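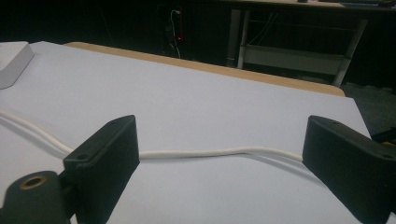
How soon should you call a guest back after a complaint? Within 36 hours of checkout, while they still remember the name of the person at the desk.

2 min read

I learned this at the Dravside, our small riverside hotel, where I used to let complaints sit in a folder until I felt brave enough (bad plan!). Now I do it in steps.

1. Read the whole stay first. I pull up the booking notes in Presano and look for anything the night shift wrote down — a late room, a cold breakfast, a wrong bill.

2. Call, don't email. I pick up the phone between 8 and 9 in the morning, say who I am, and then stay quiet while they talk.

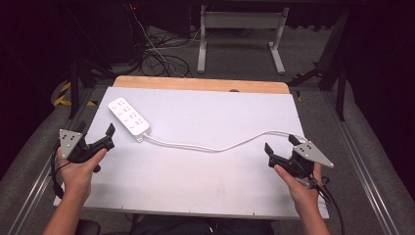

A reader wrote in to say that guests on business trips hate morning calls, and that a short text asking for a good time works much better for her. Fair point, and I've started doing that with our weekday crowd.
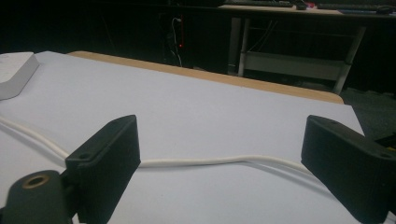 3. Offer one thing and write it down. A free night in December sounds lovely, but check your calendar before you promise it. I put the offer in the guest's notes while we're still on the phone, so whoever picks up next time can see it.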